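Fórum Oficina & Automação » Feiras e visitas » Dia aberto na Meinecke, alguém foi?

torno_velho
Fui ontem de manhã, escrevo rápido que estou no intervalo. Muita gente, estacionamento péssimo. Pavilhão 2 era só paletização, já vi aquilo mil vezes. Valeu pela salinha do fundo, onde o pessoal da Plostlow tinha os dois braços a tratar da louça. Fiquei lá até me doerem as pernas.

O exercício era arrumar canecas, copos e pratos no escorredor de arame. Dois braços brancos, um de frente para o outro, garras pretas. Quem explicava era o Ludger Reinholz, simpático, responde a tudo menos a preços.
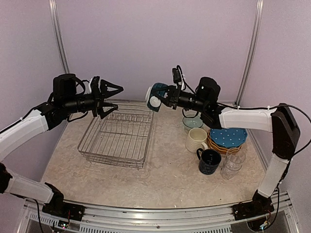
Perguntei-lhe porquê dois braços se um chegava. Diz que o interessante é a passagem de uma garra para a outra, virar a peça no ar sem pousar. Vi 3 tentativas, uma falhou e tiveram que recomeçar. Lento, mas gostei.

mila.plc
Também lá estive, mas à tarde. Sinceramente? Achei fraco. Uma pessoa arruma aquilo tudo em meio minuto. Demonstração para encher o olho, na fábrica não serve para nada.

torno_velho
Mila, ninguém disse que era para a fábrica... é investigação. O mesmo se dizia dos colaborativos e agora temos dois na linha.

Sorketau
concordo com a mila em parte. vidro e caneca são difíceis – reflexos, asas, cada uma do seu feitio. mas quero ver com a louça molhada e com a luz a mudar. em sala fechada qualquer um brilha

bruno_cnc
Alguém apanhou o folheto? Acabaram qundo cheguei. Disseram-me que imprimiram 200 e foram todos antes do almoço.

mila.plc
Tenho um, digitalizo logo. Não traz grande coisa, é mais sobre a célula da Pletard. Essa sim, vale a pena ver, 2,000 peças por turno e sem paragens, segundo eles.

torno_velho
Segundo eles, pois. Essa estava parada quando passei, rsrs. Bruno, em abril há outra visita, mas é preciso inscriçao. Volto ao torno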